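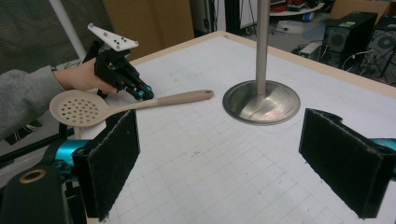
I have been putting off this comparison since March, mostly because I kept changing the finger pads, but Amrit Beaudoin finally talked me into sitting down and doing it properly. So it was the Jidby grips against the Lularon ones, an afternoon of hanging kitchen tools on a stand, and a great deal of tea!

I expected the felt pads to win. They are lovely and forgiving on a flat handle – you can come in a bit crooked and still get hold of it – but I do find them bulky when I'm aiming for a small hook. 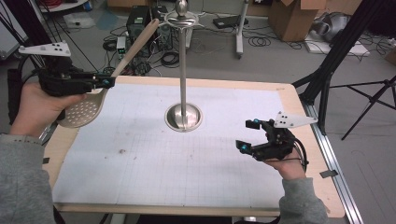 The skimmer in the left gripper, with the stand in the middle.

My wrists prefer the pistol handle, I must say. Nikau Tawhiri wants 26 more goes from me before he'll believe a word of it, so I'll be back at the table tomorrow.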